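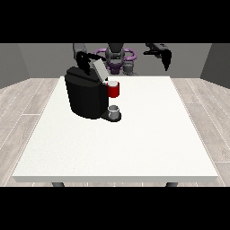

According to a reader of my last post, a fault that only turns up in simulation isn't a fault at all, and I should stop treating the Zundley people as if they'd scalded someone. Fair enough, no one was scalded. I still think the reader is wrong.

The short version for anyone who missed it. Zundley sells a control package for two-armed robots, and the Dindik demo is a coffee task: work the lid of a single-serve machine, get a cup under it, press start. The release notes claimed 30 clean runs out of 30. I ran the same task in the simulator and got 29 runs that looked fine until I read the contact logs. In 5 of them the gripper kept pushing on the lid after it had reached the end of its hinge. The software scored all 5 as a success, as the only thing it checks is the lid angle.

That's what bothers me. A simulated hinge doesn't snap and a simulated reservoir holds no hot water, so you can lean on it all day and the score stays green. The force limit was there in the settings file – switched off by default, with a comment saying it "slows the approach."

I wrote to them and got a polite answer about a fix in August. They also said the team in Murín has never seen this on hardware. Maybe so. I asked how many hardware runs they'd done with the limit off and haven't heard back.

Meanwhile the Gukuvstead showroom still plans to let visitors stand next to the thing while it makes them a drink. I'd want the limit turned on first, and a stop button on the visitors' side of the table.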